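Dreltov pick and place software: progress report to Gresora
Reporting period ending October
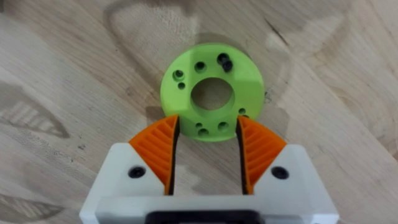 Work in this period went into three parts of the software: the perception node that finds the part on the table, the grasp planner that decides how to approach it, and the logging tools we use to find out why a pick failed. The control loop on the arm was left alone apart from one fix, described below. We are on track for the second milestone and behind on the third.

Perception

At the start of the period the wrist camera pipeline found parts by colour and fitted a circle to the outline. This gave a good centre position for round parts but no orientation. The green flange has a large bore and a set of small holes that are not evenly spaced, so its orientation can be worked out from the holes alone. We now detect the bore first, use it to fix the centre, and then match the small holes against a template made from the part drawing.

The matcher was tuned on 2000 images recorded from the wrist camera. The main source of error was the table. Dark marks in the wood grain were being picked up as holes when they fell close to the rim. We now mask everything outside the fitted rim, and the bore as well, before looking for holes. That removed most of the false matches. Shadow under the lower edge of a part still pulls the rim fit down slightly, and this is worst in the late afternoon. We have a partial fix that weights the upper part of the rim more heavily, but it has not been merged.

When fewer than 4 holes are matched, the node now reports the orientation as unknown. Previously it returned its best guess and the planner acted on it.

Planning

The planner used to try a single grasp, across the full width of the part. It now produces up to 8 candidates for each part, including grasps on the rim and grasps with one finger in the bore, and ranks them by finger clearance and by how far the wrist has to turn. Candidates that would bring the fingers down on top of the part are thrown out before ranking.

Ranking is quick enough to run again just before the final approach, so a part that has been nudged is dealt with without going back to the start position. The clearance check uses a simplified shape for the fingers that leaves out the ribbed pads. We will replace it with the full model once we have measured what it costs in planning time.

Control

The fix to the control loop concerned the last stage of the approach. The arm controller was accepting a new target while still finishing the previous move, which caused a small sideways jump. Targets are now queued and checked against the current position before they are accepted. The jump has not come back in our tests.

Tooling

The team in Arellano finished the replay viewer, which we have called Flokon. It takes a log from one pick attempt and plays back the camera images, the detected holes, the chosen grasp and the joint positions on one timeline. Before this, comparing them meant opening separate files and lining up the timestamps by hand, and looking into a failed pick took almost 3 hours. We have not timed it properly since, but it is now part of the normal working day and no longer has to be planned for.

Flokon reads only the new log format. Older logs can be converted with a script in the same repository, though the converter drops gripper width, which was not recorded consistently before the change.

Problems and delays

The third milestone, placing a part in a given orientation, is late. Placing depends on the orientation estimate being right, and we chose to sort out the false hole matches first. The place routine is written and runs in simulation, but has had very little time on the arm.

Camera calibration also drifts after the gripper has been taken off and refitted. We recalibrate by hand each time for now. An automatic check at start-up is needed and was not in the original plan. We can fit it into the existing budget by dropping the second colour of test part.

Next period

Merge the rim weighting fix and repeat the tests under afternoon light.
Move the clearance check to the full finger model.
Run the place routine on the arm and report the orientation error after release.
Add the calibration check at start-up.

We would like Gresora's agreement to drop the second part colour before the next review, as the parts would otherwise have to be printed by then.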